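Notizen für Samstag, Gemeindesaal Gamberg - langsam sprechen, Wasser nicht vergessen!

## Einstieg

Schön, dass Sie alle da sind, und danke an Maureen Parsons für die Einladung (kurz zu ihr hinschauen). Ich möchte heute vom Teetrinken erzählen, genauer gesagt vom gemeinsamen Teetrinken am Nachmittag, das bei uns zu Hause fast heilig war.

- Großmutters Küche in Tunstall, die Kanne mit dem Sprung
- Punkt vier Uhr, und wehe, man kam zu spät

## Hauptteil

Duyên Tạ hat mir ihr Haushaltsbuch geliehen, 61 Seiten, und auf fast jeder steht etwas über Besuch. Daraus die Stelle mit der Nachbarin vorlesen, ruhig ganz, die ist so herzlich! Danach Pause lassen - die Leute wollen dann meistens selbst etwas erzählen.

Überleitung: Becher oder Tasse, das ist bei uns ein alter Familienstreit.
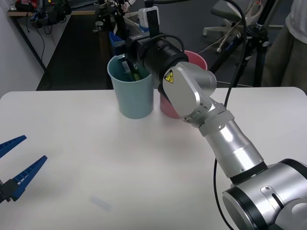
Wie lange soll schwarzer Tee ziehen? Drei bis fünf Minuten, je nachdem, wie kräftig man ihn mag.

Zum Schluss die Kekse herumgeben und auf den Büchertisch hinten hinweisen.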